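This site uses cookies to keep you signed in. Accept | Manage

Home workshop and craft rooms

Thread: Matte light grey bench top against a grey wall – regrets?

benchmoth
Posted Sep 29, 2025
Redoing the spare room as a work room. The bench goes across the back wall and into the right-hand corner. I'm down to two tops from Wirnham, the light grey matte one and the oak look. Walls are already pale grey. Partner thinks it will feel like a dentist's. I do small repairs, a bit of sewing, some model painting. Anyone living with a light grey top?

Likes: 4

tallowfield
Had one for two years. Good for finding dropped screws, bad for pencil. Graphite gets into a matte surface and sits there. A damp cloth with a drop of dish soap gets most of it. Don't use the scrubby side of the sponge or you'll end up with shiny patches, and they're worse than the pencil.

kettle_and_vice
I'd go oak look. Grey on grey in a small room is gloomy by four in the afternoon, and in winter you'll have the lamp on all day. My sister-in-law has the Likberg grey and she covered it with a cutting mat within a month, so what was the point of choosing a colour?

tallowfield
A cutting mat goes on any top. That's not the colour's fault.

kettle_and_vice
Fair, but if you're going to cover it, buy the cheap one.

benchmoth
Price is close enough that it doesn't matter. The grey is 360 for the length I need and the oak is 30 more. Delivery is the same.

plumbline_off
Before colour, sort out the corner. What are your walls? If they're panels, the seams hardly ever run plumb and the top will show you every one. Push a straight edge into the corner and look for daylight. Mine was out enough that I had to scribe the back edge and then run a bead of Rutkowska sealant along it. The grey sealant was a shade darker than the top. Get the clear.

Likes: 11

benchmoth
Panels, yes. I hadn't checked the corner. Will do that tonight.

sorrelgate
Disagree on the clear sealant, it yellows. Leave a small gap and put nothing in it. You can pull the bench out and vacuum.

plumbline_off
You can if it's on legs. If it's fixed to the wall you get 2 mm of gap that eats every pin you own.

sorrelgate
Then don't fix it to the wall.

marl_and_moss
Grey top against pale grey walls is what I'd pick again for painting and small repairs. Oak look throws a warm cast on everything and you end up mixing colours wrong. The thing to plan for is contrast, so keep your tools dark.
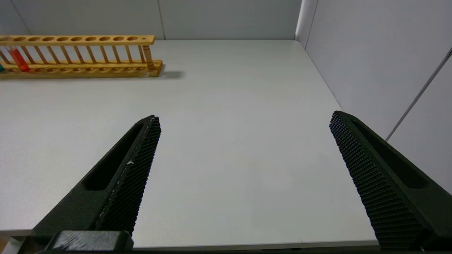 My vote is for the plain matte top with nothing stored on it, walls left pale as well, and shelves somewhere else in the room. Glare was my biggest complaint with the old gloss bench and I wouldn't go back. Dark things stand out very clearly on a top like that, as the black gripper fingers do against the light grey, right down to the whitish scuffs along the left pad. The panel seam near the right-hand corner still shows though, so plumbline_off has a point about checking yours first. Mind any cord or rod down that side too, and measure for it before you cut.

kettle_and_vice
Still looks cold to me. Each to their own.

tallowfield
Put a rug down and use a warm bulb. Just not over the painting end.

benchmoth
Checked the corner. There's daylight at the bottom and none at the top, so I'll be scribing it whichever one I buy. Leaning grey. Does anyone know if the Cladska edging strip fits a Wirnham top or do I need their own?

plumbline_off
It fits, but trim it before you glue it. Do the front edge first and the end last.

18 replies | 2 people following this thread | Share

Contact us | Terms | Back to top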